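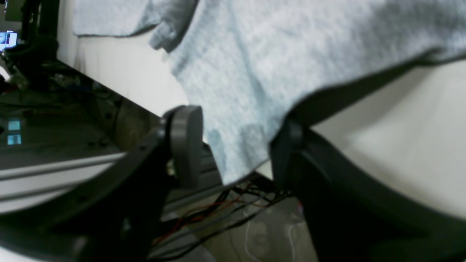 The instruction to close reached the Nenley branch of Hasteo at 15.41, by fax, on the machine in the stockroom that was kept for suppliers. It was one page. It listed the branches affected, the hour by which each must be empty, and a number to ring if the shutters failed. Katia Parisi read it standing up. She had been checking returns, and the last of them was a pale grey-blue knit with a fine heathered texture, the kind that creases softly wherever it sags. She entered it as unsold stock, condition good, and initialled the line.

Procedure required two people for a closure. The second was Leonardo Orlandini, who had transferred from the Elier branch in December and had not done one before. She gave him the checklist and kept the keys.

"Customers first," she said. "Then tills, then glass."

There were 19 customers on the door counter. He made the announcement twice, in the wording printed on the card, and stood by the exit until the display read zero. A man with a kettle asked whether he could still pay for it. The tills were open for another four minutes, so he could.

The march was due to pass the end of the street at five. It had been peaceful as far as the bridge. After the bridge the reports disagreed, and the radio in the office gave both versions in turn.

They cashed up. Till 2 was short by 15 pence. Katia wrote the figure down and signed it, and Leonardo signed below her.

The shutters ran on a single motor with a manual override. The left-hand one came down at its normal speed. The right-hand one stopped at waist height and gave a fault light. Katia rang the number on the fax and was told that an engineer could attend on Monday.

"Does it say what to do in that case?" Leonardo asked.

"Crank."

The crank was in a locked cupboard behind the Stöckli display. It took 41 turns to bring the shutter to the floor. By the thirtieth they could hear drums. He changed hands and carried on.

With both shutters down the shop was lit by the emergency strips. She set the alarm to part-guard, recorded the time and filled in the last box on the form, which asked for the date. She wrote Saturday, August 27, 2022, and then the reason for closure, for which the form allowed one line. She left it blank.

They went out through the loading bay. The noise was louder on that side. Leonardo asked whether they were open tomorrow, and she said the fax had not covered tomorrow, and locked the door.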